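Minutes of the upkeep meeting, Vekar gripper cell
Thursday, April 25, 2024
By Unai Bustamante

Right, I've been handed the minutes again, so you get them my way. We started a bit late as the Tratham call ran over. Saturnino Segura chaired. If I've put words in your mouth, shout before the next one and I'll fix it.

Matters left over from last time. The spare mesh for the grippers did arrive, but in the wrong size, so it's gone back to Jivska. Saturnino has asked for a credit and doesn't want a swap until somebody there has measured the thing properly. The January log sheets have been found (they were in the Bravo folder all along, sorry, that was me) and they're back where they belong.

The gripper that keeps losing its zero. We spent most of the meeting on this one. It's one of the hand-held ones, and it has been drifting on and off for weeks. You close the fingers, open them again, and the reading comes back 3 out when it should be at nothing. Saturnino's view is that the fin bracket is working loose in its seat and the rest follows from that. I thought it was the cable, and I still half think it's the cable, but I agreed we should do the bracket first as it's the quicker job and we've got the parts on the shelf.

We went over how the bracket should be refitted, and I was asked to write it down in full as we've all been doing it slightly differently. So: power off and unplug at the wall, then clear out whatever is caught round the foot of the fin. Take the bracket out straight, no twisting. Wipe the seat with a dry cloth. New clips every time, please, never the old ones pushed back in, and do them up by hand before going anywhere near the driver. The driver stays on its lowest setting. Saturnino showed us how the last set had gone with little white stress marks at the corners, and you could feel the give in them with a thumbnail.

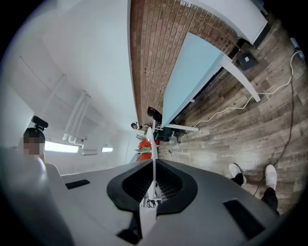 Once it's back together you let it sit for 20 minutes with the power on before you zero it. I know that's dull. I timed myself skipping it last week and had to redo the whole lot, so I've no leg to stand on there. Then it's 8 slow closes and opens, zero it, and 8 more to check. If the reading holds, write it in the log and sign it. If it doesn't, put the red tag on and leave it on the shelf by the door - don't hang it back up with the good ones, as happened on Monday.

There was a bit of back and forth over who is allowed to change the clips. I said anybody who has done it once with Saturnino watching. He'd rather it was twice. We settled on twice, and I'll put the names up on the board.

Cleaning. The mesh clogs up faster than we expected. At the moment we brush it when it looks bad, and we all have very different ideas of bad! We agreed on a brush at the end of each day with the soft one, brushing outwards, and no compressed air at all. I'd been using the air line and was politely told that it pushes the fluff further in. Fair enough. The air line stays for the bench and the trolley wheels.

Cables. I got my turn after all. The lead on the Vekar base unit has a kink near the plug and I'd like it replaced whether or not it turns out to be behind the drift. Saturnino agreed. The new one costs 145 with delivery, and he'll sign for it out of the repairs money. I also asked if we could tidy the leads along the floor into some sort of cover, and the answer was yes in principle, but let's get the gripper sorted first. I'd like it noted that I've asked before.

The software update. Tratham want us on the new version before they'll look at any more fault reports. Neither of us is keen to change that and the bracket in the same week, or we'll never know which one cured it. We'll do the bracket, run it for five working days, and then update. I'm to write to them and say so, nicely.

Log sheets. The column marked "feel" is going. I liked it, but I was the only one filling it in, mostly with things like "bit gritty". It'll be replaced with a plain yes or no for whether the fingers close evenly, and a wider box for notes, where I fully intend to go on writing "bit gritty".

Any other business. Saturnino would like the small drivers put back in the top drawer and not left on the tables overnight. The kettle was raised, and we ruled it out as not being our department.

Things to do:
Unai - refit the bracket with new clips, write to Tratham, put the names on the board, redo the log sheet.
Saturnino - sign for the new lead, chase Jivska over the credit, order two more bags of clips.
Both - look at the readings together after the five days and decide about the update.

Next meeting to be fixed once the readings are in. I'll send something round, and I've asked Saturnino to take the minutes.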